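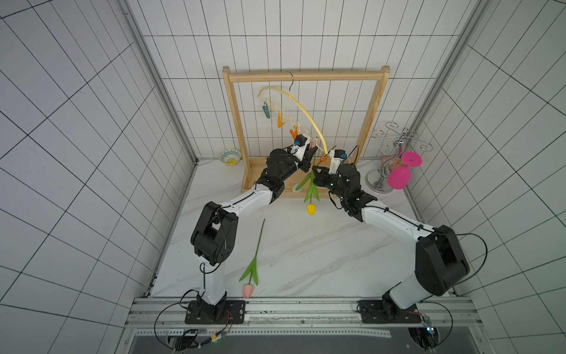

The robotics club at Wollgate began with four students and a cupboard. Now it has a room of its own on the ground floor, and when I came at half past four in April, Tamunoemi Ezeani was already sitting on the floor with a laptop on her knees.

She is in her second year and leads the team which prepares for the Nistthorpe student contest. Their task has two arms and is called "laundry and flowers". The arms must work with a hanger, clothespins and artificial tulips, and they must not disturb each other.

"People think the difficult part is the flower," she told me. "For me it is the hanger. It swings. You touch it a little and all the clothespins have a new place."

I asked how the arms learn. She explained that a student guides them by hand through the task, and each attempt is saved. The team has saved 3,131 attempts since autumn. After that they throw away the bad ones, and this is the work that causes most of the quarrels.

"Osaze wants to keep everything," she said. "I am more strict."

Osaze Effiong, who was listening, did not agree. "If the arm sees only perfect attempts, it doesn't know what to do when the stem slips," he said. "I kept 226 of the ugly ones. She found out after two weeks."

Their teacher, Zhenhua Yin, tries not to decide such questions for them. He worked in a packaging factory before he came to the school, and he admits that he was impatient at the beginning. "I wanted to take the keyboard. Now I go and make tea."

The contest gives each team up to 30 minutes at the table, with objects in positions that are not known before. Last year Wollgate finished in the middle. According to Tamunoemi, they lost most points when both grippers wanted to be in the same place.

"We wrote a rule that one arm waits," she said. "Then both waited. It was very polite, but we got zero for that round."

I wanted to know if she will continue with robots after school. She thought for quite a long time. Her mother would like her to study pharmacy, and she does not find this a bad idea.

"But first I want to finish the hanger," she said, and went back to her laptop.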